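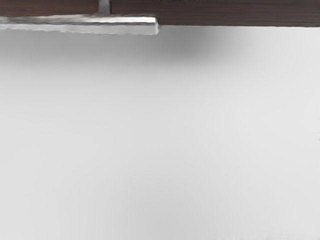 Pictures: Mullura open day, simulation room

I went along to the Mullura open day in Padovberg last week fully expecting to be bored by lunchtime, and I ended up missing my bus home. Twice!

For those who haven't been past it, Mullura is in the old Stergiou printworks behind the station (the sign is still up, and I hope they leave it). They moved in with their robot arms two years ago and this was the first time they'd let the rest of us in for a proper nose round. Numbers were kept down, windows were open, masks were on, and the coffee had to be drunk outside in the drizzle.

The bit I liked best was the simulation room. I'd pictured a big hall full of clanking machinery, and what you get is a darkened office with a large screen at one end and a row of chairs set well apart. Everything the arm does in there, it does inside a computer first. Rozália Szekeres, who was running the demonstration, told us they'd put the software through 2000 practice runs since the summer, all of them on ordinary household jobs of the sort you and I do without thinking. Handles, lids, catches, that kind of thing.

"People want to see it do a backflip," she said. "I want to see it manage a catch."

I have to say I came round to her way of thinking. It's oddly gripping (sorry) to watch something go after a cool box with that much care. My brother-in-law opens his with his foot.

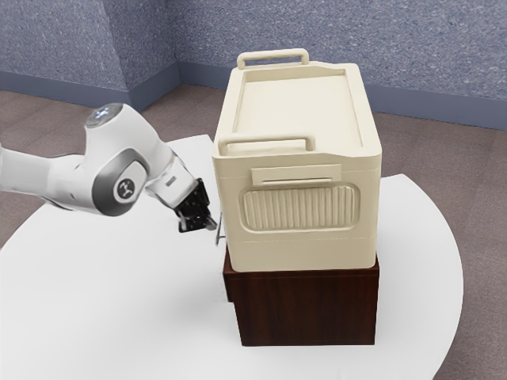
Rozália stopped it now and then so we could ask things, and there were plenty of questions. A lad near the front wanted to know why the room on the screen was so plain – just a table, a bit of carpet and a couple of walls. She said they start simple and add the mess later, and that if he fancied sending in a drawing of his own bedroom she'd see what they could do. He looked very pleased with that. His mum less so.

Somebody else asked about jobs, as somebody always does, and I thought she gave a fair answer. She didn't pretend to know what things will look like in ten years. What she did say was that Mullura has 42 people on the books at the moment and is looking for more, including school leavers, and that you don't need to be a whizz at maths to apply.

After that we were handed over to Fotini Politis from Fomano, the firm that helps out with the training side. She had a short talk about the evening classes they're planning to run together in the old paper store. I was ready for a sales pitch and didn't really get one. She mostly talked about how she'd started out mending sewing machines, and I could have listened to her for another hour – hence the second bus.

The classes are free for anyone living in Padovberg and the first is on October 14, 2020, starting at half past six. Places have to be booked because of the spacing, so ring the front desk or pop a note through the door on the station side. Bring your own pen. I've put my name down already, so do say hello if you see me.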